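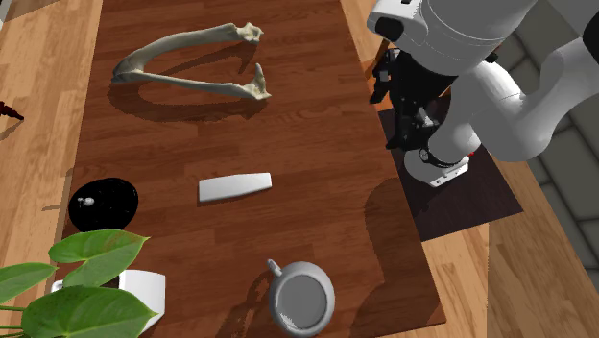
Keeping burglars out, quick version. Most break-ins are lazy ones. Open window, unlocked back door, key under the mat. Walk your ground floor after dark with the lamps on and look in from outside. Pale things on a dark wood table, like the jawbone here, stand out a long way off. So do car keys and envelopes. Put them in a drawer.

Doors
Swap the short strike plate screws for 3 inch ones. Takes 5 minutes a door. Check they bite into the stud, not just the trim. Sliding door, cut a dowel to fit the track. Snug, no hammering. Wipe the track first or it wont sit flat.
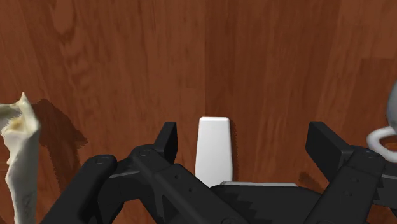

Windows and yard
Trim shrubs under the windows to 18 inches. Ladder goes in the garage, locked. We have a Wundum timer on the hall lamp, set differently in August when its light late. Write down serial numbers for tools and bikes, keep teh list somewhere else.

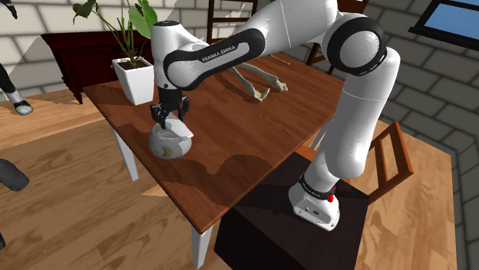

One reader writes that the dowel is no good if the door lifts out of its track, and to put a couple of screws up into the top channel as well. Good point. Leave the heads down just enough that the door still slides.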